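Gesari 共用キッチン 利用ガイド
第2章 電気器具の準備とお手入れ
作成:Plomley 設備係 10月改訂

この章では、キッチンにある小さい電気器具の使い始めと、使った後の手入れについて説明します。初めて使う方は、先に2.1を読んでください。

2.1 電源について
1. 使う器具のプラグを、壁のコンセントに直接差してください。延長コードは使わないでください。
2. 一つのコンセントにつなぐ器具の合計は、2000ワットまでです。各器具の消費電力は、底のラベルに書いてあります。
3. 電気ケトルとトースターは、同時に使わないでください。ブレーカーが落ちることがあります。落ちた場合は、入口の横の分電盤で33番のスイッチを上げてください。

注意:ぬれた手でプラグにさわらないでください。

2.2 トースターの使い方
1. パンを入れる前に、差し込み口の中に古いパンが残っていないか、上から見て確認します。
2. パンは一つの口に1枚だけ入れます。バターやチーズをのせたパンは入れないでください。
3. レバーを下まで押します。途中で止めたいときは、取消ボタンを押してください。
4. パンが中でつまったときは、プラグを抜き、2分以上待ってから取り出します。金属のフォークやナイフは、絶対に使わないでください。

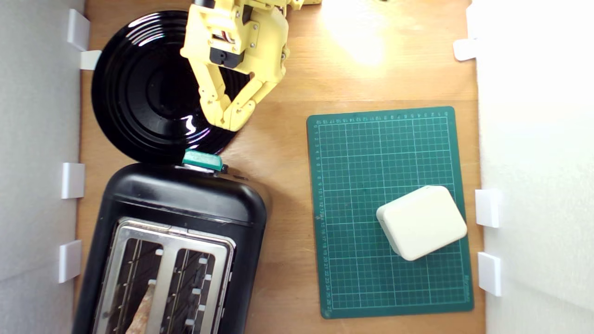
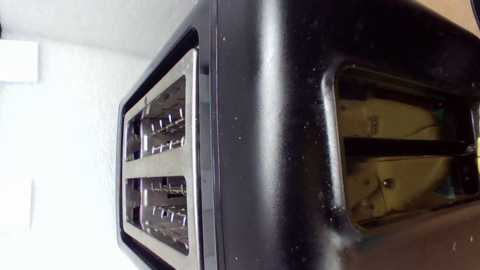
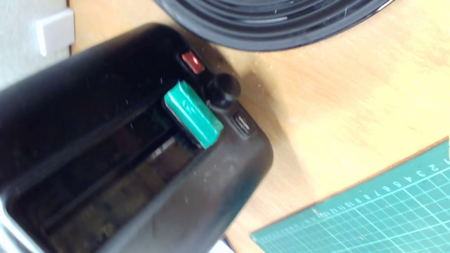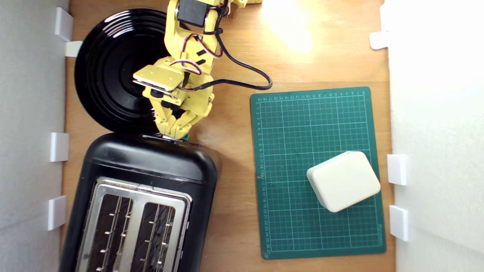

図2-1 共用キッチンの黒いトースター

2.3 パンくずの掃除
1. プラグを抜いて、本体がよく冷えるまで待ちます。
2. 底のくず受けを引き出し、パンくずを捨てます。くず受けがかたいときは、無理に引かないで、設備係に連絡してください。
3. 外側は、よくしぼった布でふきます。洗剤をつける必要はありません。
4. くず受けを奥までもどします。もどすのを忘れると、くずが台の上に落ちます。

注意:本体を水で洗わないでください。差し込み口の中の細い金属線は曲がりやすいので、ブラシでこすらないでください。

2.4 ケトルの水あか
Kirnemis のクエン酸の袋が流し台の下の引き出しにあります。水を満水の線まで入れ、クエン酸を一袋加えて沸かし、そのまま1時間おきます。その後、お湯を捨てて、きれいな水で2回すすいでください。作業の間は、ほかの方がまちがえて飲まないように、「洗浄中」の札をケトルの取っ手にかけてください。

2.5 故障のとき
こげたにおいがいつもより強いとき、コードが熱いときは、すぐに使うのをやめてプラグを抜きます。「使用禁止」の紙を貼って、設備係に知らせてください。自分で分解しないでください。

関連する項目
・第1章 鍵と利用時間
・第3章 冷蔵庫の棚の分け方
・第4章 ごみの出し方(Diệp 棟の方は別紙も見てください)
・付録 ブレーカーの番号一覧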